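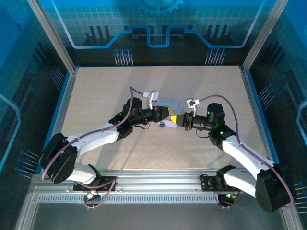
Progress report to the Garkier Fund
Reading at Home scheme, second reporting period
Prepared by Rosalie Gasser, 18 words or fewer was the limit for the summary box, so the summary is in the covering letter.

February 18, 2023

1. Where we are

The scheme is running in 7 of the branch libraries we named in the application. Two more were meant to have joined by now. Riedl branch has had its reading room closed for damp, and Stokano branch withdrew when its head librarian left and was not replaced. I would not count on either of them before June.

The grant pays for book bags lent to families with children under six, a part-time coordinator (Reto Zwahlen, in post since the start) and a set of evening sessions for parents. Up to the end of the period we had made 1,429 bag loans. That number will look good in your annual review and I would ask you to be careful with it. A loan is recorded when a bag leaves the building. It does not tell us whether the bag was opened, who read from it, or whether the child was read to already. Several families borrow a bag every time they come in, and good luck to them, but they are the families who were borrowing picture books before we had any bags.

2. What the application promised

We said that most of the families reached would be new to the library. I wrote that sentence myself and I now think it was wishful. Reto went through the membership records at Tandusow branch, the only one where joining dates are kept in a form we can use, and found that 70 of the families borrowing bags had been members for more than a year before the scheme began. New members are a small minority there. The other branches believe their picture is better. They may be right, but they have not shown me anything, and branch staff are always going to believe this.

We also said the scheme would "build confidence in parents as readers". I still do not know how we would tell. The short form in each bag asks parents to tick a face, and nearly everyone who returns it ticks the happiest one. Most do not return it. I have stopped putting the results in my monthly notes and I leave them out here for the same reason.

3. Evening sessions

These have been the weakest part. Attendance has been thin at every branch, and at Riedl, before the closure, two sessions were called off when no parent came. Leopold Prantl, who leads them, thinks the hour is wrong and that people with small children do not go out at bath time. That seems obvious now. We moved the Tandusow session to the morning and it filled up, mainly with grandparents and childminders, who are not the group the grant was written for but who do a lot of the reading.

I would like your agreement to move the remaining sessions to mornings and to drop the word "parents" from the posters. The cost is the same. If the Fund feels strongly that the money was for parents only, please say so before the new posters go to print.

4. The bags themselves

The bags have worn badly. The zips go first, then the stitching at the handle. The supplier's claim that they would last the full term was plainly never tested on a toddler. Wendelin Hämmerli at the central store has been mending them, which he was not asked to do and is not paid for, and I doubt it can go on. We have asked for a price on a plain cotton bag with a drawstring.

Losses of books have been lower than I feared. Board books come back chewed and we write them off. The rhyme books in the home languages are hardly ever late, and at two branches there is a waiting list for them. If there is one thing in the scheme I would defend without notes it is those rhyme books. They were a late addition and the smallest line in the budget.

5. Money

Spending is under budget, mostly owing to the cancelled sessions and the two branches that did not join. I do not want to present this as good management. Unless the Fund objects, we propose to spend the difference on:

more rhyme books, chosen with the branches that have waiting lists
replacement bags
a few hours of Jonas Eder's time to put the joining dates in order at the other branches, so that the next report can say something firmer than this one

The full accounts are attached separately. The travel line is higher than planned. Reto was told he could use the library van and it has been off the road for much of the period, so he has been claiming train fares.

6. Plans for the next period

The original plan was to expand. I would rather not. Adding branches will push up the loan figure and teach us nothing, and Reto is already stretched – he does the bag checks, the orders and most of the phone calls. I suggest we stay with the present branches, fix the records and look again in June.

We have been asked whether the scheme could be "rolled out" across the region on the strength of the first year. My answer is that I cannot yet say it works. Children who are read to do well, and I have no quarrel with that. Whether our bags cause any more reading to happen is a separate matter, and the loan count does not settle it. Reto disagrees with me on this and has asked me to say so. He sees the families and I mostly see the spreadsheets.

7. Questions from your last letter

You asked for a case study with a named family. We have two who are willing, but both were keen readers already, and I would be uneasy offering them as proof of anything. I can send one if it is for your newsletter only.

You asked about the logo on the bags. It is on the new ones if we order them. On the old ones it has mostly washed off.

You asked whether the branches would carry on after the grant ends. Tandusow says yes. The rest say it depends on their budgets, and I take that as a no for now.

Rosalie Gasser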